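Kourkoulas Table Oil, 16 oz can

Okay, so I've been selling this one since before I had a proper website, and it's still the can I grab for my own kitchen table. Kourkoulas is a wipe-on oil for bare or previously oiled wood. It goes on thin, it smells a bit like walnuts (my sister says crayons), and it leaves a low, soft sheen you can eat dinner on once it's cured.

One can covers a big dining table twice with plenty left for the chairs. Please don't pour it straight on the wood! Put a little on a lint-free rag, rub it in along the grain, and go back over it with a clean rag after 20 minutes. Anything still sitting on top by then will turn gummy and you'll be emailing me.

Brown wood tops are where I like it best.
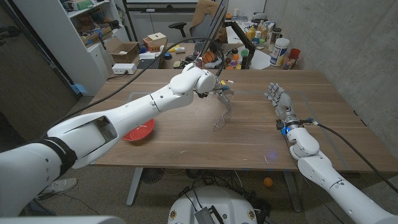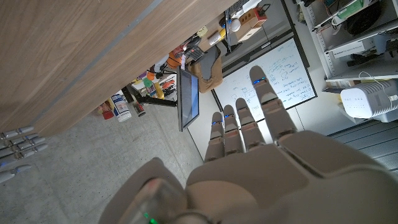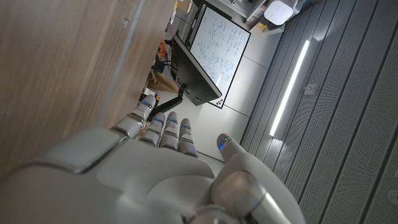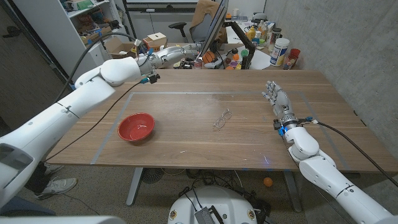 Two coats are fine for most people. I do three on the ends of the boards, where the wood drinks it up like crazy, and I leave a full night between coats. Give the last one 5 days before you put a tablecloth down – longer if your house is chilly.

For sanding I stop at 600 grit on tabletops. You can go finer with the Pruker pads if you love a silky feel, but the oil has a harder time soaking in and the color comes out lighter. The Jornum gray pads are great for scuffing up an old finish between coats, and they rinse out so you can use them again.

Will it go over varnish? Nope. Strip it first or pick up the Ciltumska wax, made for sealed wood and a lot more forgiving. Water rings on an oiled table usually come out with a light scuff and a dab of fresh oil, and that's the main reason I switched over from varnish in the first place.

Lay used rags flat outside to dry before you toss them. Wadded-up oily rags can catch fire all by themselves, so please take this one seriously.

Updated October 13, 2018: the new cans have a screw cap in place of the pry lid. Same oil inside. Sandro Zanetti wrote in to ask if the old lids still fit – they don't, sorry! The quart size is sold out and I expect more in December.

Ships by ground only. Store it above freezing with the cap on tight.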